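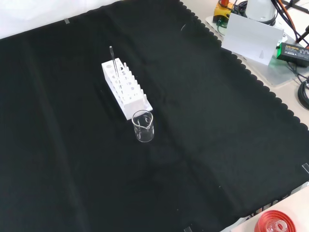 What does a polling station need on hand before the doors open?

Each station needs a ballot box with numbered seals, enough voting booths for the voters on its roll, a privacy screen for every booth, and a sealed packet of forms for the presiding officer. The Plilberg Polling Station Kit supplies all of these in two cases that one person can move by cart.

By Anel Matlala, Election Supply Desk
Sep 16, 2019

The Plilberg kit is intended for towns and counties that run their own local elections and referendums. It was revised in June, after clerks who had used the earlier version asked for a wider ballot slot and a case that could be opened flat on a table. Both changes are now standard. Kits bought before the revision remain suitable for use, and replacement lids with the wider slot may be ordered separately.

Ballot box

The box is rigid, gray, and fitted with a hinged lid. It holds 700 single-sheet ballots folded once. The lid closes with 3 numbered seals, and the numbers must be written on the opening form in the presence of any observers who wish to attend. A sliding cover closes the slot at the end of voting. The cover takes a seal of its own, supplied in the forms packet.

Stations that expect a longer ballot paper should order the deep box, sold under the name Jodine. It uses the same seals and the same lid.
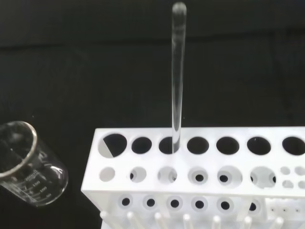
Booths and screens

Booths fold flat and stand without tools. The writing shelf of the standard booth is 46 inches from the floor. A seated booth with a lower shelf is offered at the same price, and we advise every station to have at least one. Screens are plain on both sides and carry no printing, so they may be used under any local rule on notices inside the voting room.

Forms and seals

The forms packet follows the layout used in the town of Gurkatcombe, where Riaan Mkhize served as returning officer when the kit was first tried. Clerks may send their own forms to be packed in its place. Seals are issued in unbroken number runs, and a record of each run is kept at our Msimang office. If a seal is damaged before use, it should be kept and returned with the rest — it should not be thrown away at the station.

Ordering and delivery

Orders for a scheduled election should reach us as early as the election calendar allows. A district that has called a vote at short notice may ask for loan kits, of which 82 are held in reserve.
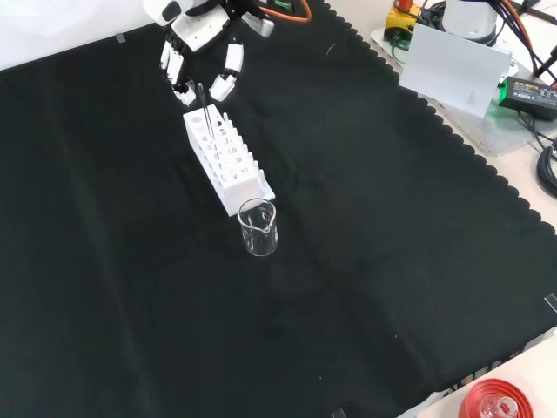
Loan kits are sent with the same seals and forms as purchased kits, and the borrower pays only for the items used and for return freight. Requests must be signed by the clerk or a named deputy. Please state the number of stations, the size of the ballot paper, and the address where the kits are to be received.

Questions about orders should be directed to Els Declercq. Questions about seal records should be directed to Anel Joubert at the Msimang office.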